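Dead Wax (Run-Out Groove)

Dead wax is the shiny, mostly blank band between the last song on a record and the label. I've been collecting for long enough that I look at it before I look at the sleeve, so I wrote up this entry for the Plunen collectors' wiki myself (sorry in advance, I do go on a bit!).

What's in it

Every side ends with a groove that spirals in quickly and then loops back on itself. That loop is the locked groove, and it keeps the needle from skating into the label. Next to it you'll usually find letters and numbers, either stamped or scratched in by hand. We call that the matrix number, and it tells you which master cut your copy came from.

The Duvetis example

My favorite case is the Duvetis label, a tiny outfit that put out 8 albums before it folded. Its second album was pressed twice. The first run was 287 copies with a handwritten "A1" on side one, and the second was 3,699 copies with a stamped "A2" – same sleeve, same label, same everything else. I paid for a first pressing once and got an A2, and yes, I'm still sore about it.
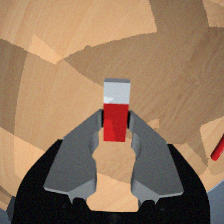

The handwriting matters too. Pankaj Nishad cut most of the Duvetis sides at the Mathur studio, and he signed his work with a small "PN" and a wavy line after it. On the Clomton reissue the wavy line is gone, so you can spot one of those in seconds once you know.

How to read it

Tilt the record under a desk lamp and turn it slowly by the edges. Light scratches show up best at a low angle. I take a phone picture and zoom in, which beats squinting, and I write the whole thing down exactly, crossed-out letters included.

Messages

Some engineers leave jokes or little notes in there. I've checked over 225 of my own records and found plenty of them, mostly first names and bad puns. My best one just says "flip me, I'm done on this side."

See also: lacquer, stamper, locked groove, test pressing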